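Vaso de sección cuadrada

El vaso de sección cuadrada, llamado también vaso cuadrado o cubilete cuadrado, es un recipiente de mesa sin asa, abierto por arriba, cuya planta se aproxima a un cuadrado de esquinas redondeadas. Se emplea para servir bebidas, para guardar utensilios pequeños y como pieza de tocador. En los catálogos de menaje suele figurar junto a los vasos cilíndricos, de los que se distingue por el perfil y por la forma de apilarse.

Características

Las esquinas redondeadas facilitan la limpieza del interior y reducen el riesgo de desconchado en las piezas cerámicas. El radio de la curva varía según el fabricante: en los modelos más cerrados las cuatro caras se leen como planos independientes, mientras que en los más abiertos el contorno se acerca al círculo. El borde puede ser recto o ligeramente vuelto hacia fuera.

Los acabados mate son frecuentes en las series de tonos claros, como el crema, el hueso o el arena. El moteado se obtiene en cerámica por la presencia de partículas de óxido en la pasta o en el esmalte; en los plásticos se imita mediante cargas coloreadas.
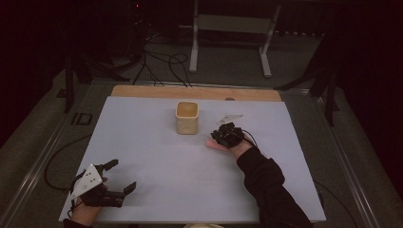

Vaso cuadrado de color crema, con superficie mate ligeramente moteada, sobre un tablero gris azulado.

Colocación y superficies de apoyo

La base plana confiere a estos vasos una estabilidad adecuada en mesas y bandejas. Sobre tableros lisos de color pálido, el contorno de las piezas de tono crema se percibe sobre todo por la sombra y por el contraste con el interior, que a menudo se ve más oscuro. En el servicio de mesa se recomienda dejar un margen libre alrededor del vaso, suficiente para asirlo por dos caras opuestas sin rozar otros objetos. 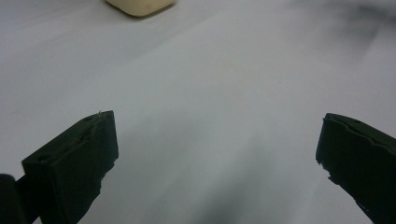
La orientación es otro aspecto propio de la forma. Un vaso cilíndrico presenta el mismo perfil desde cualquier lado; el cuadrado, en cambio, puede alinearse con el borde de la mesa o disponerse en diagonal, y esta segunda posición aumenta su anchura aparente.

Producción

La casa Cerov incorporó el vaso cuadrado a su línea de mesa con una primera tirada de 2,000 unidades, según el diseño de Sabine Buschmann. La serie Rirnora, posterior, se fabricó en dos tamaños. El modelo menor figura con el número 742 en el inventario de menaje elaborado por Kulsoom Memon.

Véase también: cubilete, taza, vajilla.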